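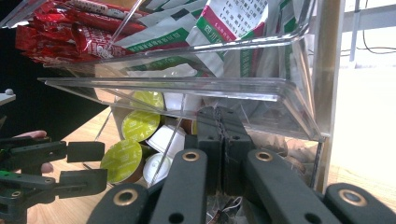
Sachets in the acrylic dispenser, coffee capsules below it, with the hand-held grippers.

Handheld gripper demos: does the "24 percent better" result hold up?
Asked in Robot Learning / Methods and Results

I've been reading the Bradholm write-up on restocking and picking from see-through containers. The claim is that a policy trained on 2000 demonstrations done by people with hand-held grippers beats one trained on 790 teleoperated demonstrations, by 24 percentage points, on the same arms and the same shelf. The conclusion they draw is that hand-held collection gives you better data.

I have a hard time getting there from those numbers. One set is more than twice the size of the other. They say the comparison is fair because both took the same number of operator hours, but that is a claim about cost, and the title of the write-up is about quality. Those are two separate things and the text slides from one to the other between the second and third page.

Also the test is on clear acrylic, with small items, where you would expect a wrist camera to matter a lot. The hand-held set has wrist views plus a head view. I can't find a line that says whether the teleop set had the head view as well. If it didn't, then the whole thing could be a camera result.

My boss wants us to drop our teleop station and buy two pairs of grippers on the strength of this. Am I being too picky, or is there a real hole here? Has anybody tried to repeat it?

Edit: yes, I read the appendix. The table of camera settings is only for the hand-held rig.

Answer 1 (accepted)

You aren't being too picky. I'd want three things before moving any money.

First, a size-matched run. Take 790 hand-held demos at random, train on those, and compare. It costs them nothing but compute, they already have the data, and it's odd that it isn't in there. If the gap mostly stays, fine, they have something. If it drops to a few points, then the honest title is "hand-held collection is faster", and plenty of us believed that already.

Second, the number of test trials. As far as I can tell each item type got 6 trials per policy. One lucky pick out of 6 moves a score by almost 17 points. They pool the items to get the headline figure, and pooling helps, but the per-item chart they spend a page on tells you very little. The capsules go from worst item to best item between two training seeds. I wouldn't read anything into that chart at all.

Third, who reset the shelf. With round things like capsules, where they settle makes a big difference to how hard the pick is. If the person resetting knows which policy is up next, you can get a bias without anybody meaning to. Blind resets are a pain, but a coin flip and a second person will do it.

We did a small repeat at Kanaujia on a shelf of our own, size-matched, same cameras for both. Hand-held still came out ahead. The gap was much smaller than theirs and I would not bet my job on it. We didn't publish, so take that for what it is.

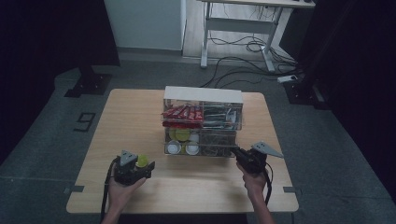
Can you use demos from hand-held grippers on a robot arm that has a different gripper on it?
You can, but expect the success rate to fall unless the fingers are close in shape and opening width, so most groups mount the same fingers on the arm that people used by hand.

One more thing on the "same arms" claim. A person's arm can reach around a box from angles that a robot arm can't. Some share of hand-held demos will be impossible for the arm to follow, and those have to be filtered out. The write-up says they filtered but doesn't say how many they threw away. So is 2000 the count before or after? If it's before, the real training set is smaller and the size complaint gets weaker. If it's after, the operator hours should go up, and then the cost claim gets weaker. Either way they owe people that number.

- Siyabonga Maluleke

Answer 2

I think everybody is being a bit hard on them. It's a write-up from a small lab and they shared the data, more than the Murkis people ever did. We switched to hand-held last February and would not go back. Operators get the hang of it in a morning and you don't burn out an arm. Who cares if it's quality or quantity, more demos in the same time is what you want.

Comment on Answer 2: The person asking has to decide what to buy, so they should care. If it's only speed, then a second teleop seat might do the same job. Your policy might be better now for six other reasons, too. Did you keep an old teleop baseline to test against?

Comment on Answer 2: No, we took the station apart. Fair point I guess.

Answer 3

Look at the Darkthorpe benchmark too, they have clear bins

Comment from the asker: Thanks. I wrote to the authors on Tuesday about the head view and the filtering. They replied that the teleop set had "comparable" cameras - their word - and that a size-matched run is planned. I've asked what comparable means. For now I've told my boss we should borrow one pair and run our own 790 against 790 before we sell anything. Will update if I hear back.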